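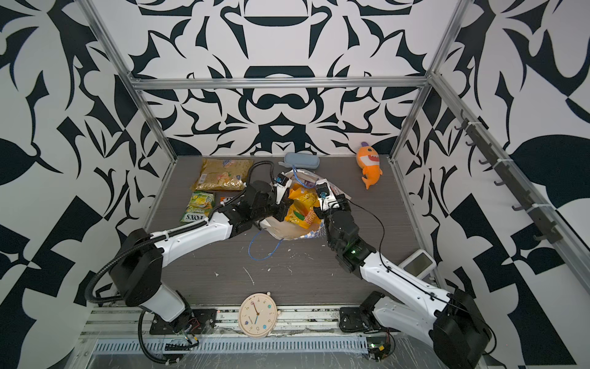
The bag, the snacks and the wallpaper: a conversation about packing

I went to Vurkdale expecting to be sold something. The woman I had come to see runs packing courses for small shops and market stalls under the name Petano, and her leaflet promises that a "properly built bag" will change how customers feel about a shop. I have carried shopping home for most of my life and have never had a feeling about a bag, and I told her so before I had my coat off.

"Then you've never opened one and found crisps like sand," she said. I have, of course. I blamed the crisps.

She asked to be left unnamed, on the grounds that half her clients think they invented her methods themselves. Her subject, when you get her going, is the small light packet: puffed with air, slippery, too big for its weight. Tins stay where you put them. Snack packets slide about, and in a thin plastic bag they slide until the bag has no shape at all.

"People pull the bag wide open, drop everything in the middle and hope the handles will sort it out," she said. "The handles don't sort it out. You get a heap with plastic round the edge of it."

Her remedy is to stand the packets on their short ends, in rows, seams all facing the same way. I asked whether this was a remedy or a hobby.

"It takes no longer once your hands know it."

How long until the hands know it?

"A morning. Two for some."

The course costs £299, and I put it to her that this is a lot of money for two mornings spent with snacks. She did not argue. She said a shop called Baran had sent 4 of its staff in August and had stopped getting complaints about crushed packets. I asked how many complaints there had been before. She didn't know. I asked whether Baran had changed anything else that month, and she said they might have moved to a thicker bag. I wrote that down and underlined it.

We got on to the bags themselves. She likes thin plastic for practice, the checkered sort especially, as it gives no help whatever. A stiff paper bag flatters everybody. With the plastic kind you have to open it flat, fold the rim back, and fill it from the corners inwards. She has a rule against pressing down on the top of a pile to make room, and she repeated it to me three times. "Lift and tuck. If you press, you pop one, and then it's all over the place."

I wondered whether bright packets, the yellow and orange ones she seems to favour, were chosen for any reason.

"I can see them," she said. "I'm not young."

The wallpaper took up more of our talk than I had planned. It is black and white, with great curling shapes on it that could be leaves or horns, and I said I couldn't imagine concentrating on anything in front of it. She thinks the opposite: a plain wall sends people to sleep, and a loud one keeps their eyes down on the work. She had no evidence for this either, beyond having tried magnolia and disliked it. The grey wood-grain surface she defends more sensibly. Yellow shows up well on it. It also shows every scuff and every white crumb, and she is not someone who minds a few of those.

Before leaving I asked for the strongest case against her own course. She gave it a fair bit of thought.

"That most people will eat them in the car park," she said. "I had a firm, Cendeo, ask me to write it all up as a manual. They wanted 30 pages. I managed six, and two of those were about tins."

I packed a bag myself at the end, under instruction, and it did stand up when I let go of it. The one I did my own way first had slumped. Whether that is worth £299 I still doubt, and I said so at the door. She told me the paper bag people were worse.

2023-10-12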